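Review: Sekari Two-Arm Teleoperation Kit for Recording Demonstrations

By Rosemarie Ackermann
29 March 2026

The Sekari kit is sold as a complete set for recording human-guided demonstrations on a pair of robot arms. It includes two leader handles, a foot pedal, a mounting rail, and the recording software. Arms and grippers are not included. We ran it for seven weeks on a mailer box task, and this review covers that use only.

Setup

Mounting the leader handles took one morning. The rail is drilled for Hagedorn bench feet, so we bought a pair of those separately. Joint mapping is done through a guided routine that asks the operator to hold each arm in a set of poses. The routine failed twice on the right arm with a timeout message that is not listed in the manual. Restarting the software cleared it both times.

The software wants a fixed start pose and a fixed task label before it will record. Labels cannot contain spaces, and the error for this is a red outline with no text.

Recording

Our task was opening and closing a flat cardboard mailer with a tuck flap. It is a reasonable test for a two-arm kit. One hand has to steady the base while the other moves the lid, and the flap has to line up with a narrow slot at the end. Thin cardboard also shows up jerky control quickly.

Ekkachai Intarasuk recorded most of the set, 500 episodes in total. The handles are light, and the scaling between hand motion and gripper motion can be changed per axis. We ended up with slow vertical scaling and left the rest at the default. Trigger travel for the grippers is short. Holding a partial grip on a box wall for more than a few seconds is tiring, and the trigger lock does not help, as it only locks fully closed.

The pedal starts an episode, ends it, and with a long press discards it. The discard function worked every time. It should have a louder confirmation tone.

We clamped a green cloth over the table for the whole run and changed only the box position and the lid angle between episodes. The head view covers the work area and both grippers, and it is the view we used most when checking episodes afterward.

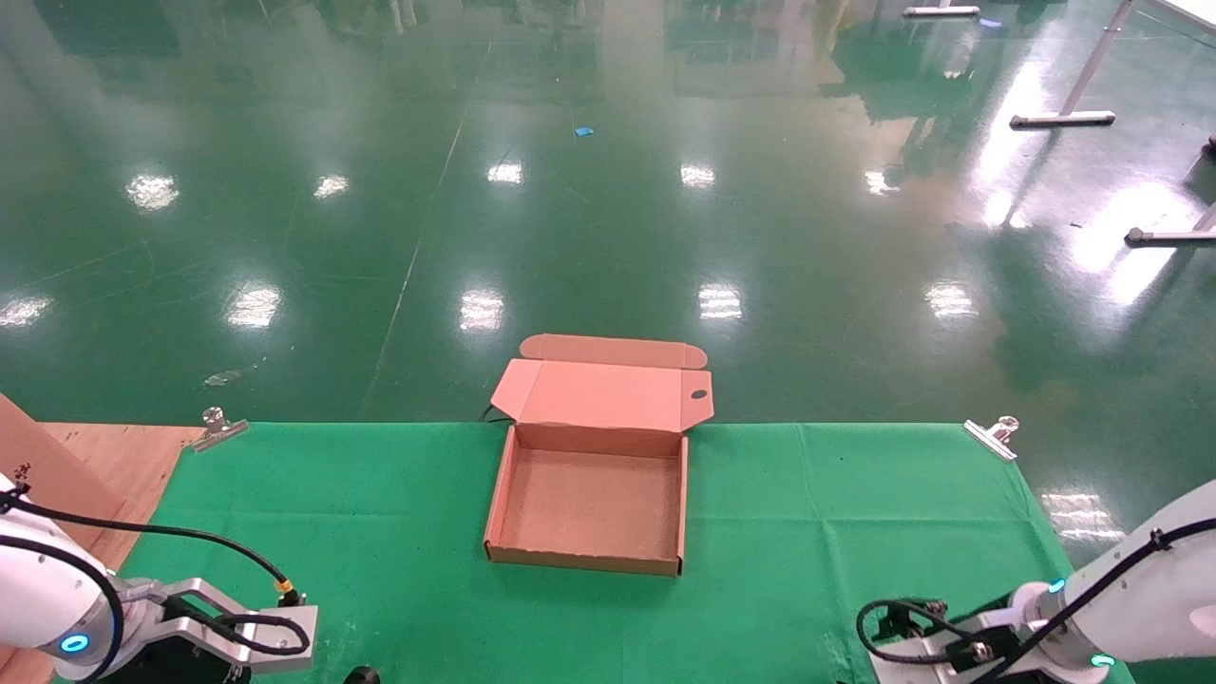 Data quality

Each episode is saved as a folder with video, joint positions, gripper commands, and a short metadata file. Camera and joint streams share one clock. We checked 200 episodes by comparing gripper closing in the video with the logged command and found 7 with a visible offset. All of them were recorded in a single session before we updated the firmware.

Glossy flooring behind the table reflects the ceiling lights, and automatic exposure responded to it whenever the head moved. Locking exposure in the camera menu fixed this. The setting is lost on restart, so it has to be part of the daily checklist.

The review tool is the weakest part. Scrubbing is slow, there is no side-by-side view, and failed episodes can be tagged only with a yes or no. We wanted to mark partial successes, such as a closed lid with the flap left out, and had to keep those notes in a spreadsheet.

Compared with the Skerkel handles

We used Skerkel handles on the previous project. They have better triggers and a more comfortable grip. Their software exports without a shared clock, and we spent most of October writing alignment scripts. The Sekari kit removed that step. For a team that collects every day, I would take the cleaner timing over the better trigger.

Problems noted

Left handle cable is too short for a standing operator.
Pedal slides on smooth floors.
Export stops without warning when the disk has less than 35 GB free.
Spare trigger springs are sold only in full service packs.

Verdict

Recommended for two-arm tasks with short episodes. For work that needs long partial grips, try the triggers in person first. I would also plan on replacing the review tool with your own.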